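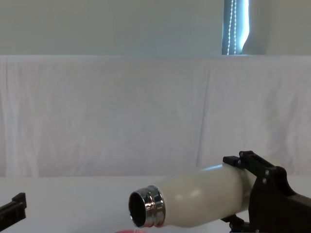 By Hà

4 May 2024

If you own one of those insulated bottles with a shiny metal neck and you live anywhere near Vasness, I have good news for you. The refill counter at Gadside is staying! It was supposed to close at the end of the spring, and I had already started being gloomy about it, but the people who run the building have agreed to keep it going at least until November, with longer hours and (finally) a proper place to set your stuff down while you fill up.

For anyone who hasn't been, Gadside is the old feed store by the bus turnaround, the one with the wide front steps. The counter is inside on the left. You bring a bottle, any bottle, and you fill it with cold water for free or with tea or lemonade for 80 cents. That's the whole idea. It opened last fall as a short trial and I figured it would get used by the people waiting on the bus and maybe a few runners. Then I saw the sheet taped up by the register this week. Since the trial began they've had 3038 refills, and 1403 of those were plain water. The rest was tea and lemonade, mostly lemonade from what I hear, even in the cold months, which I find very funny and also completely understand.

The thing that's changing most is the bring-and-swap table. Up to now it was one crate under the coat hooks and you had to crouch to get at anything. Starting this month there will be a real table, and you can leave a clean bottle you don't use anymore and take one home that suits you better. I know I have too many. I have a tall one that doesn't fit in my car, a short one that leaks, and one that was a gift and smells like soup forever. Somebody out there may want the tall one. Please don't bring the soup kind, they do check.

They're asking that bottles come with the lid if you still have it, and they will have a jar of spare lids for the ones that don't. Wide necks and narrow necks are getting separate rows. Scuffs and little marks on the outside are fine, the pale matte ones pick up smudges if you so much as look at them and everyone knows it. Dents near the threads are a different story and those will be turned away, along with anything that has a cracked lining.

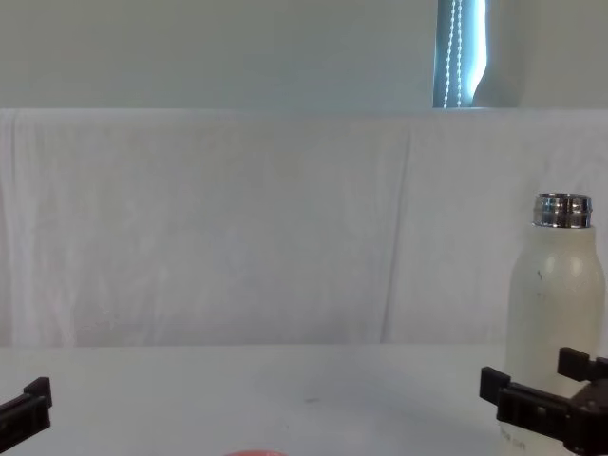

I'm also glad about the pouring sessions, even though I laughed when I first read the notice. Who needs to be shown how to pour? Well, me, apparently. I always tip a full bottle too fast and get a big gulp of air, then a splash, then a wet sleeve. The trick they teach is to start low and slow, let a thin stream get going, and keep the mouth of the bottle right over the cup. The first session is for kids and whoever brings them, and it's free. There is room for 25, so sign up at the counter if you want in. Bring your own cup. Something with a bright rim is nice for the smaller ones, they can see where they're aiming.

A few more bits from the notice while I have it in front of me. The counter will be open from early morning until the last bus, where before it closed after lunch. The tea is changing over to Brilora, a small blender up the valley, and there will be a mint one and a plain black one. I tried the mint at the tasting last week and went back for a second cup, so you know where I stand. The price stays put. If you want your bottle washed before you fill it, there is a brush and a sink in the back hallway, but you do it yourself and please leave the brush where you found it.

One thing I couldn't get an answer on is parking. The spots along the side of the building are still marked for deliveries only, and I've seen people get notes on their windshields. I asked twice and was told it's being looked at. Until then the lot behind the library is the safest bet, and it's a short walk with a full bottle (a slightly longer one with a full bottle in each hand, as I learned).

They could use old dish towels for the new table too, plain ones if possible, and a white sheet or two to cover it when it's not in use. You can drop those off at the counter any time it's open. I'm bringing the tall bottle over in the morning, so if you've been wanting one that won't fit in your car either, it'll be in the wide-neck row with a green rubber band on it.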